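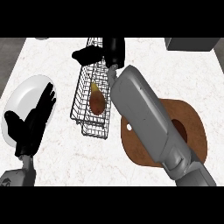 附件1:白色大理石台面,带浅灰和淡红褐色纹理

工单 436
标题:石材纹理打样,导出后红褐色脉纹偏绿
产品:Zument 桌面版
提交人:Halina Kalinowski(Pawłowska 石材工作室)
处理人:Henryk Piątek
优先级:普通
状态:已解决,待文档更新

问题描述(Halina)

大家好!先说一句,Zument 新版的拼缝功能太好用了,我们整个工作室都在玩(连平时只肯用铅笔的 Genowefa 也在玩)。不过这次碰到一个颜色问题,卡了我整整一个下午。

我们在给客户做一套厨房台面的纹理打样。白底,灰脉,夹一点点很淡的红褐色。在软件里看颜色非常舒服,可是导出 TIFF 送到打印机,红褐色那几条脉就发绿,像放久了的茶渍。灰脉没事,白底也没事,只有红褐色出毛病。

复现步骤:
1. 新建项目,幅面选“台面长条”。
2. 导入扫描的石板底图,16 位,无压缩。
3. 打开“脉纹增强”,强度拉到 30 以上。
4. 导出 TIFF,勾选“嵌入色彩配置”。
5. 用 Jinlow 打印机输出,半光纸。

期望结果:打印颜色和屏幕接近。
实际结果:红褐色偏绿,强度越高越明显。

试过的办法:重启软件、换 USB 线、换纸、重新校准显示器。都没用。

回复 1(Henryk)

Halina 你好,步骤写得这么细,太感谢了,看着就想马上动手!

我先在自己机器上跑了一遍。屏幕预览正常,导出文件在看图软件里也正常,所以偏色多半出在文件到打印机这一段。麻烦帮我确认几件事:
打印对话框里,“由打印机管理颜色”有没有勾上?
导出时选的配置是哪一个,工作空间还是“跟随设备”?
把脉纹增强完全关掉,再打一张小样,还偏不偏?

小样裁一条巴掌宽的就行,别浪费整张纸。

回复 2(Halina)

都试了。打印机管理颜色:勾着的,一直勾着,从装机那天起就没人动过。配置:跟随设备。关掉脉纹增强以后偏得轻很多,但还是能看出来,尤其放在窗边看的时候。

我又把强度分别调到 10、20、30、40,各打一条,钉在墙上排成一排。挺漂亮的,像一排坏掉的色卡哈哈。10 那条基本可以接受,40 那条简直是苔藓。

回复 3(Henryk)

苔藓这个形容我要抄进内部记录!

你这排小样帮了大忙。现在看来有两件事叠在一起:

一、颜色被转换了两次。Zument 导出时已经按设备配置转过一遍,打印机驱动又转了一遍。低饱和度的暖色最容易在第二遍里跑偏,中性灰几乎看不出来,所以你的灰脉一直很乖。

二、脉纹增强会提高局部反差,把本来很淡的红褐色推到半光纸色域的边上。驱动在边上做压缩,绿味就冒出来了。

请按下面的顺序改,改一项打一张:
a. 驱动里选“不管理颜色”,保存为新的预设,不要覆盖旧的。
b. Zument 里“导出 > 色彩”,把“跟随设备”改成“指定配置”,选纸厂给的半光纸配置文件。
c. 渲染意图选“相对色度”,黑点补偿打开。
d. 脉纹增强先放在 15。

回复 4(Halina)

做到 b 就已经好了一大半!红褐色回来了,是那种很淡的、带一点粉的暖色,和石板样块摆在一起终于像亲戚了。c 做完,暗部的灰也更干净。

d 我有点舍不得,15 的时候脉纹太文静。客户 Gilles Rolland 喜欢有性格的石头。有没有办法强度高一点又不偏?

另外报告一个小现象:换了新预设以后,第一张打印开头有一条很细的横纹,第二张就没有了。不知道有没有关系。

回复 5(Henryk)

有办法!“脉纹增强”面板右上角有个小三角,展开以后能看到“按色相分开”。把灰脉拉高,暖色脉单独留在 15 左右,整体看起来会很有精神,暖色又不会冲出色域。这个功能藏得有点深,我已经请界面组的同事考虑挪到外面来。

如果还想再推一点,可以打开“软打样”,选同一个纸张配置,再打开色域警告。屏幕上哪里闪,打印的时候哪里就有风险。一边拖滑块一边看,很快就能找到边界,而且特别过瘾。

横纹我请硬件那边的 Tadeusz Kwiatkowski 看了一下。

回复 6(Tadeusz)

横纹和颜色设置无关。新预设默认关闭了“打印前预喷”,喷头停了一阵再开工,头几行容易缺墨。在预设的“维护”页里把预喷打开即可。如果打开以后还有,请打一张喷嘴检查图传上来。

顺便问一句,机器旁边有没有暖气?半光纸在太干的房间里会微微翘边,也会引起别的细纹。

回复 7(Halina)

预喷打开了,横纹没了。暖气确实在旁边,周六我和 Genowefa 一起把打印机搬到了对面墙边,顺手还掸出一大团灰。

色相分开太棒了!!灰脉 38,暖色 16,软打样里只有一小块闪,我用画笔把那里压了一下。整幅打出来挂在门口,进来的人都要凑过去摸一下。Gilles 当场就定了,还追加了浴室的一套。

最后一个问题:旧项目大概有 200 个,全是“跟随设备”导出的,要一个一个改吗?

回复 8(Henryk)

恭喜定稿!真替你们高兴。

旧项目不用逐个打开。“工具 > 批处理 > 替换导出设置”,选中项目文件夹,只勾“色彩配置”和“渲染意图”这两项,其他都别勾,不然幅面也会被一起改掉。运行前请先备份文件夹。已经导出的 TIFF 不会自动更新,需要重打的那些再重新导出就好。

如果同一批里有用哑光纸的项目,请先挪出来单独处理,哑光纸要配它自己的配置文件。

回复 9(Halina)

批处理跑完了,喝杯咖啡的工夫。抽查了几个,幅面都没变。哑光纸的我放在另一个文件夹里,下星期慢慢弄。

可以关单啦,谢谢 Henryk,谢谢 Tadeusz!

处理记录(内部)

原因:导出与驱动重复转换颜色;脉纹增强使低饱和暖色接近纸张色域边界。
解决:驱动关闭颜色管理,导出指定纸张配置,相对色度加黑点补偿,脉纹按色相分开调整。
附带问题:首张横纹,打开预喷后消失。
待办:
帮助文档“打印前检查”一节补充重复转换的说明。
“按色相分开”移到面板第一层,转 Skarkonden 项目组评估。
安装向导检测到 Jinlow 驱动时,提示用户选择由哪一方管理颜色。
关联标签:颜色、打印、脉纹增强、半光纸、批处理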